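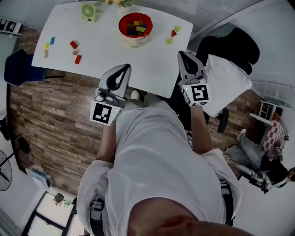 Séance 4 – Défaut de suivi des marqueurs

Banc Corkine, tâche de rangement de cubes. Responsable : S. Hoxha.

Symptôme : saut de pose de la pince droite, jusqu'à 90 mm entre deux relevés consécutifs. Aucun code d'erreur, voyant vert.

Cause retenue : marqueur vu sous incidence rasante, ambiguïté de l'orientation estimée.

Correctif : rejeter toute pose isolée et interrompre l'essai après 500 ms sans détection valide.

À rendre en mai : analyse de l'essai 1237.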